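Why is cardboard so strong?

Have you ever sat on a big cardboard box and wondered why it didn't squash flat straight away? I have! I must have been seven, and I was using one as a spaceship. It's only paper, after all, and you can rip paper with two fingers.

The secret is hiding in the edge. Find an old box (ask first, my mum was cross about the spaceship) and look closely at where it's been cut. See the wiggly line in the middle? That's a layer of paper folded into waves, and it's glued between 2 flat sheets. The waves are called flutes, like the instrument, though you can't play a tune on them.

Each little wave is a tiny arch, the same shape that holds up bridges. When you push down on an arch, the push slides along the curve and out to the sides. Put lots of arches in a row and they share the work between them. The gaps are full of air, so the cardboard stays nice and light too.
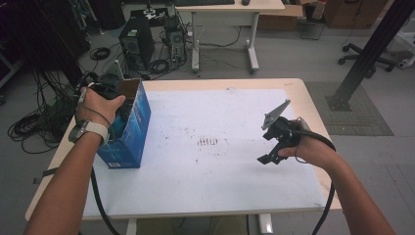
Not every box has waves in it. Cereal boxes are made of one thin, stiff sheet, and that's plenty for cornflakes. A box for a washing machine might have two or even three layers of waves stacked up like a club sandwich!

Want to try it yourself? You need 4 sheets of paper, some glue and two mugs. Lay one flat sheet across the mugs like a bridge and put a coin on it. Splosh, it sags. Now fold a second sheet backwards and forwards into a fan and try again. My friend Laurinda Coelho got a whole apple to stay up on hers. Use the last two sheets to make a sandwich, with your fan glued in the middle, and see what that can carry.

Cardboard does have one great enemy, and it's water. Soggy flutes go floppy, so keep your spaceship out of the rain.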